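Unit 2: Sleep, fluids and the working day
Handout for the Siltside evening course in household health, Skarnbridge site, Room 122

Read this before the session. We'll go through the first half quickly and spend most of the time on the diary exercise at the end. Bring something to write with.

1. What we mean by sleep pressure

The longer a person has been awake, the stronger the urge to sleep. This is called sleep pressure. It builds through the day and drops during the night. A long nap in the late afternoon lowers it, and many people who nap after work then find they can't drop off at their usual time.

Sleep pressure is one of the two processes covered in this unit. The other is the body clock, which runs on a cycle of about 24 hours and is set mainly by light. The two usually work together. In shift workers and in people who have just flown a long way they pull in different directions, and the person may feel very tired in bed and still be wide awake.

Terms to know: sleep pressure, body clock, sleep debt, light sleep, deep sleep, dream sleep.

2. Stages of the night

A night is made up of several cycles, each containing lighter and deeper sleep. Deep sleep is more common in the early part of the night and dream sleep in the later part. Someone who goes to bed at the normal time but gets up very early will lose more dream sleep than deep sleep.

Brief waking between cycles is normal. Most of these spells are forgotten by morning. Older people tend to have more of them and remember more of them, and they often report this to the doctor as a new problem. Ask how they feel during the day before deciding that anything is wrong.

3. The bedroom

Students often want a list of rules here. The evidence is stronger for some points than for others, so they are given in order.

Light: a dark room is better than a lit one. Street lamps can be dealt with by lined curtains or an eye mask.

Temperature: most people sleep better in a cool room. The body loses a little heat as it falls asleep, and a hot room makes this harder. Babies and frail older people need separate advice, which is in Unit 5.

Noise: steady noise is easier to sleep through than sudden noise. Earplugs help some people and annoy others.

Bedding: personal comfort matters more than price. Change sheets often enough that they stay fresh, and more often in hot weather or during illness. Cotton and linen let moisture out more easily than many man-made fabrics – check the label when buying, as mixed fabrics are common. Colour and pattern make no known difference. 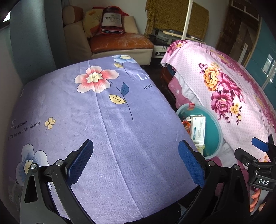

Fig. 1. Flowered bedsheet in lavender.

Mattress: replace it when it sags or when you regularly wake up stiff and the stiffness goes after an hour or so. There is no fixed age at which a mattress stops working.

4. Fluids

Water is lost overnight through breathing and through the skin, and the kidneys go on making urine, though more slowly than in the day. Most healthy adults make this up at breakfast without thinking about it.

Drinking a lot in the last two hours before bed is a common cause of getting up in the night. For people who do this often, the first step is to move some of the fluid to earlier in the day. The total should stay the same. Cutting down on drinks altogether can lead to headaches and constipation, and in older people to confusion or falls.

Tea, coffee, cola and many energy drinks contain caffeine, which blocks the signal that produces sleep pressure. Its effect lasts for hours and differs a good deal from one person to another. A person who sleeps badly should try having none after midday for a fortnight and see what changes.

Alcohol makes people drop off sooner but breaks up the second half of the night. It also makes snoring worse.

When you fill in the diary, write down the amount of each drink as well as the type. "A bottle" isn't enough, as bottles differ in size. Look for the net content on the label, which is given in ml on most packaging, including imported drinks.
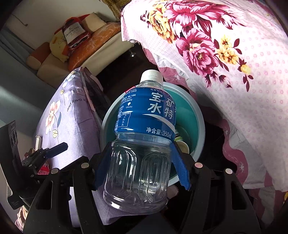 Fig. 2. Drink bottle labelled in Chinese, net content 350 mL.

Cups and mugs have no label. Fill yours with water once, pour it into a measuring jug and use that figure all week.

5. Naps

A short nap in the early afternoon does little harm and can help people who work nights. Set an alarm. Waking from deep sleep leaves a person slow and muddled for a while, and they shouldn't drive until it has passed.

6. Diary exercise

Keep the diary for seven nights. Each morning, write down the time you went to bed, roughly when you fell asleep, any times you remember waking and the time you got up. Each evening, write down drinks, naps and exercise. Don't look at the clock during the night in order to fill it in. A guess in the morning is good enough.

Diary sheets are Form 401, kept in the tray by the door. Leave your name off if you plan to share yours in class.

Anyone who has been told to limit fluids, or who takes water tablets, should follow their doctor's advice and leave out the changes suggested in section 4.

Reading for next time: Unit 3, pages on shift patterns and meal times.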